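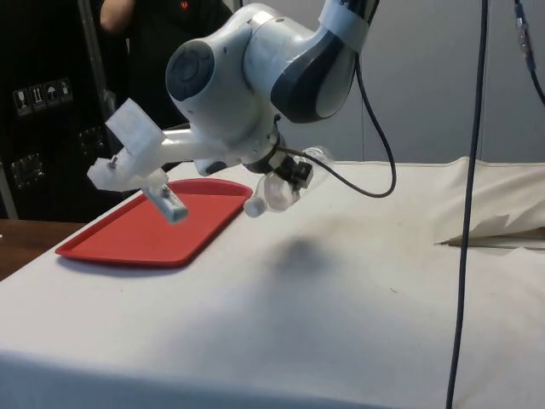
Bottled water sat in the garage all summer, is it still OK?

Posted in: Home & Garden > Kitchen & Pantry > Food Storage

Fuvska

So last January I got on a big be-prepared kick and bought way too much bottled water from the Vonano warehouse store. I stacked it against the back wall of the garage, felt very proud of myself, and forgot all about it. Now it's September and I finally dug it out while I was looking for the leaf blower. Our garage gets brutally hot (no insulation, door faces west) and I opened a bottle last night and it tasted kind of like a new shower curtain. My husband drank a whole one and says I'm imagining things.

The caps are all still sealed and the date printed on the case hasn't passed. Do I toss it? Use it on the tomatoes? I hate to waste it, but I also don't want to be giving it to the kids at soccer. And where do people keep this stuff if they don't have a basement? The house is tiny and my closets are already full of winter coats.
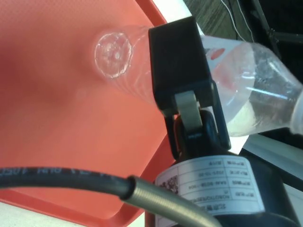
Ronaldo Evangelista

I wouldn't panic. Water doesn't spoil the way milk does, and that plastic taste is pretty normal after a hot summer. It might go away some if you pour it in a pitcher and let it sit in the fridge overnight. I'd still keep the garage batch for plants, mopping, the dog's outdoor bowl if the dog's not picky — stuff like that — and buy a fresh case for the kids.

The other thing with garages is what's sitting next to it. Mine used to be right by the gas can and the paint thinner, and I swear I could taste it. Fumes can get through thin plastic even when the cap is tight, so move it away from anything smelly no matter what. 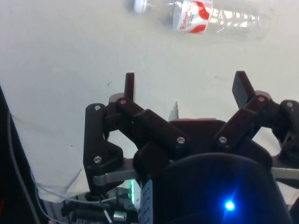 As for where to put it, under the beds! We slide the cases in flat on the side nobody vacuums anyway. It stays dark and it's never hotter than the bedroom. I write the month on the shrink wrap with a marker and we drink the oldest one first, so nothing hangs around for a year.

Fasil Adugna

Agree with most of that. If the house stays under 80 degrees you're fine pretty much anywhere inside. We've got ours behind the couch.

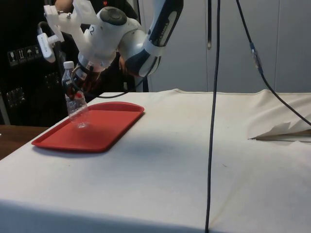 Also check the bottom row before you bring any of it in. Mine had a slow leak last year and I ended up with a wet, moldy cardboard tray on the living room rug. Tomatoes will love the old stuff btw.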